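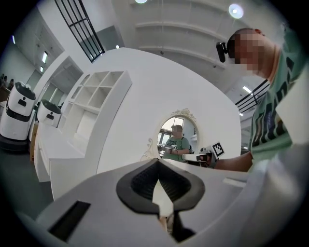 Yuzuki Wada, small press editor

Verora is a pocket book of 80 poems made by a short program, and I love it! Boyang Wan fed the program 3,851 words taken from old ferry timetables, then let it build couplets until the harbors started to rhyme. The source code is printed in the back — all 2 pages of it — so you can type it in and grow your own.

The paper is a soft cream stock and the spine is sewn, so it stays open on a desk while you read aloud (please read it aloud).

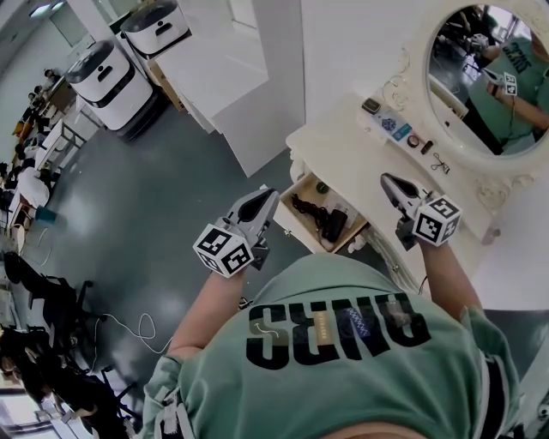

Mint-green T-shirt, white table

Softcover, 105 pages. Ships in October with a folded print of the title poem.

Related items
Handine: Poems for Two Printers
Bai, a chapbook by Tatu Swai
Plernonach Reader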